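# How to write a comment for a public consultation on a reception center

When a town plans to open a reception center for asylum seekers, the residents usually have the right to send a written comment. Many people do not use this right. They think their letter will be lost, or that only lawyers can write one. I have written three such comments in two countries, and none of them in my mother language. I would like to explain how I do it.
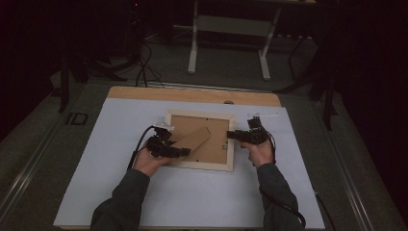
*Tristislow, December*

The guide uses the consultation in our town for its details. The plan is to turn the former Sydorenko school into a center with 268 beds. If you live in another district, the deadlines will be different, but the steps should be similar. It does not matter for this guide if you are for the center or against it. I am for it, with some worries, and my neighbor across the street is against it. We both used the same form.

## 1. Find the consultation notice

The notice is a short text which says what is being decided and who decides it. In Rastermont district it hangs at the town hall and is also on the district website, under "Open procedures". Write down:

- the reference number of the procedure
- the last day and the hour for comments (ours closes at noon, not at midnight)
- the address, and whether e-mail is accepted
- the exact question on which comments are invited

The last point is the most important. Our notice asks about the use of the building, the traffic, the fire safety and the services for the people who will live there. It does not ask if the European Union should change its asylum rules. You may have a strong opinion about this, as I also have, but the district office cannot answer it. For that, please write to your member of parliament.

## 2. Read the plan before you write

The plan for the Sydorenko building has nine chapters. I did not read all of them with the same attention. Begin with the summary, then go to the chapters which touch your daily life. For me this was the chapter about the school bus, because the bus from Resau already arrives full in the morning.

Make a note with the page number each time you find something that you want to mention. Later you will be thankful for it.

## 3. Separate facts from fears

Take a sheet of paper and draw a line down the middle. On the left side write what the plan says, with the page. On the right side write what you heard from other people or read on social media. Then look for every point of the right side in the plan.

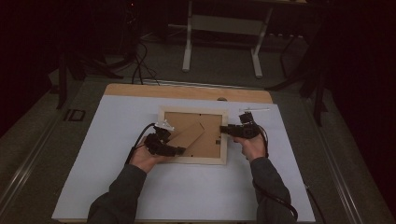
Rumors about a center often begin with something true that was seen from one side only. In our town people said that the residents will have no doctor, and it is correct that the chapter on the building does not show a doctor's room. But the chapter on services says that a doctor will come to the house. With only one chapter in your hand, you are in the situation of someone who looks at this light wooden frame while it lies face down on the white board: the back can be studied very well, and still you do not know which picture is in the front. So please turn to the other chapters before you write that something is missing.

## 4. Write one point in one paragraph

I use the same order for each point:

1. What the plan says, with the page.
2. What the problem is, or what is good.
3. What I ask the office to do.

For instance:

> On page 7 the plan says that residents will use the existing bus line to Resau. In the morning this bus is already full. I ask the district to add a second bus before the center is opened.

You can support a part of the plan in the same way. Offices receive mostly complaints, and a good part may be removed later if it has no defenders. I wrote a paragraph in favor of the language classes in the afternoon.

Write about the people in the center as you would write about a family on your own street. The comments become part of a public file, and the future residents can read them too.

## 5. Check and send

- Put the reference number in the first line.
- Give your full name and address. Comments without a name are not registered in our district.
- Keep it to two pages.
- Ask for a confirmation of receipt and save it together with your copy.

If you are not sure about your grammar, ask a friend to read the letter, but do not let the friend make it too elegant. A simple sentence with a small mistake is still a valid comment.

After the closing day the office must publish a reply to each group of comments. Look for your point in the list. If it was left out, send a short letter with your confirmation attached and ask where it was handled.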